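Questions people ask about fasting and prayer at Holleck Chapel

Updated Nov 26, 2021. Most of these came in after the teaching weekend at Wisturholm. Ryszard Sadowski wrote the answers and the elders have read them.

## Do I have to fast to be a member?

No. We teach that fasting is a good and biblical practice, and we set aside days for it as a church, but it isn't a condition of membership or of coming to the Lord's table. Jesus says "when you fast" in Matthew 6, so he expected his disciples to do it. He gave no schedule.

## When does the church fast together?

We keep 4 days a year. The next one is in March, before the members' meeting. The date is read out from the front two weeks ahead and goes on the notice sheet. We start after supper the evening before and break the fast together with soup in the hall.

## What counts as a fast?

Going without food for a set time so that you can give yourself to prayer. Most people here drink water, and many have tea or coffee. A few skip one meal and spend that hour praying. Giving up television or your phone for a day can be useful too, but the Bible means food when it uses the word, so we keep the word for that.

## Who should not fast?

Please don't go without food if you are pregnant or nursing, if you have diabetes, if you take medicine with meals, or if you have ever had an eating disorder. Ask your doctor if you aren't sure. Children eat as normal. You are welcome at all the prayer times whether or not you are fasting, and you don't need to tell us which.

## Will God hear me better if I fast?

He hears his children because of Christ. Going hungry doesn't add to that. Fasting changes how we come: it slows us down and shows us how quickly we reach for comfort. Isaiah 58 is worth reading before you begin. The people there fasted and quarreled on the same day, and the Lord told them what he thought of it.

## I got a headache, lost my temper and hardly prayed. Was it a waste?

It's a common experience, especially the first time. Confess the temper, apologize to whoever got the worst of it, and try a shorter fast next time. Psalm 103 says he remembers that we are dust.

## What should I pray for on the day?

There is a printed sheet on the table by the door. This year's has three parts: confession, the Śliwiński family's work overseas, and people in our own streets who don't know the Lord. If you run out of words, read a psalm out loud and stop after each verse.

## Should I keep it secret?

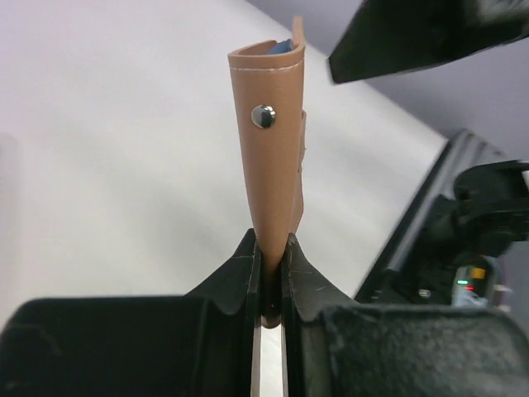 Matthew 6 warns against fasting in order to be seen. It doesn't mean you have to lie to your wife about lunch. Tell the people who need to know, such as whoever cooks at your house, and leave it there. A church fast is public by its nature, as it was in Joel's day, and that's fine.

## Is there anything to read?

The Hillemero booklet on prayer is on the book table. It's short, and page 28 has a simple plan for a first fast. We have one longer book, 295 pages, to lend. Write your name in the notebook when you take it.

## Where does the money saved on meals go?

Many people give it away, and there is a box for it at the soup supper. Last year it came to $300, which went to the food pantry. Please don't feel you have to put anything in.

## Can I talk to someone first?

Yes. Ryszard is in the side room after the morning service, or you can speak to any elder.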